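My project for Audrey-Anne Perron's class was about town planning – mainly why Tunddale ended up with streets that make sense in the middle and nowhere else. I started in September with old maps from the library, and the oldest one I found showed 297 lots.
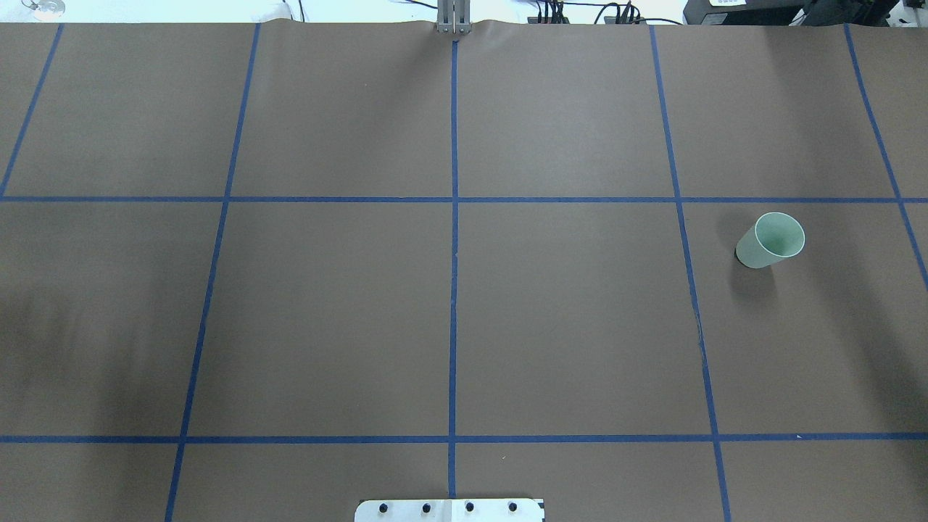
Most of those lots were sold off before the Helby road was built, so the blocks near the station are nice and even (easy to draw!) and the later ones just follow the creek. I walked 15 of them with a notebook. My favorite is Dhillon Street, which bends twice for a barn that's long gone. I still want to find out who paid for the bridge.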